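**Speaker notes — Davina Niven, Droltumden site safety and quality briefing, 11/10/21**

**Opening (2 minutes)**

Good morning, and thank you to the Floline operations group for the time. My subject is the latch fault recorded on the computer disassembly cell in June. No person was injured. The event was classed as a safety matter all the same, for reasons I will come to under item three.

**1. The work**

The cell handles desktop computer parts: processors, memory modules and drives. Each part has an assigned place on the gray fixture board. The arm is programmed by our contractor, Lytvynenko, and the force monitoring is supplied by Wireo.

Pause here and let the audience look at the slide. Point out the blue handle on the drive sled.

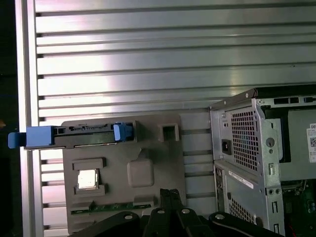 *Slide 4. Gripper at the fixture board, with the drive sled along its top edge.*

**2. What went wrong**

On run 39 of a planned 100, the gripper closed on a drive sled before the latch had fully released. The force monitor registered the load and sent a stop request. The arm did not stop. It continued its pull for two seconds, the sled came free at an angle, and the fixture board shifted on the table.

The next run began from the stored board position. That position was no longer correct, and the fingers struck the side of a memory slot. The operator then pressed the emergency stop, which worked as designed.

Stress this point: the first contact was a handling fault. The second was a control fault, and it is the one that concerns us most.

**3. Cause**

The stop request was received but placed in a queue behind a motion command already in progress. This setting had been carried over from an earlier test program — one in which the arm moved in free air and no parts were held. It was not reviewed when the cell changed over to drive removal.

We examined the logs from the 41 runs that followed the changeover. The same delay was present in every stop request. It had gone unnoticed where the loads were low.

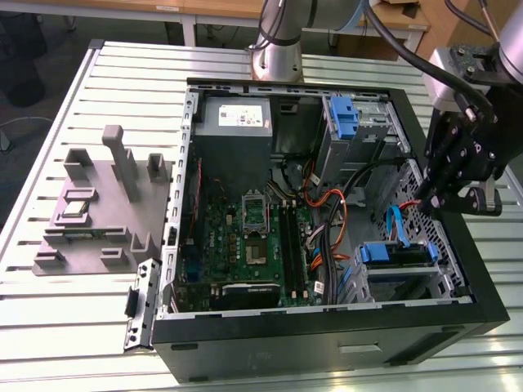
**Could an operator's hand have been in the case when the arm failed to stop?**

The operator was outside the marked area at the time, but the work instruction then in force allowed reaching in between runs, and that permission has been withdrawn.

**4. Corrective measures**

- Stop requests now interrupt any motion command. Lytvynenko has confirmed the change in writing.
- The fixture board is clamped, and its position is checked before each run.
- Latch release is confirmed before the pull begins.
- Any change of task requires a signed review of all carried-over settings.

If asked about cost, refer the question to the site manager. Do not estimate.

**5. Open items**

The Wireo load threshold remains under review. The present value was chosen for drive sleds and may be too high for memory modules — a separate test is being prepared. Until it is complete, memory removal will be run at reduced speed with an operator at the stop button.

Take questions, then hand over to the maintenance report.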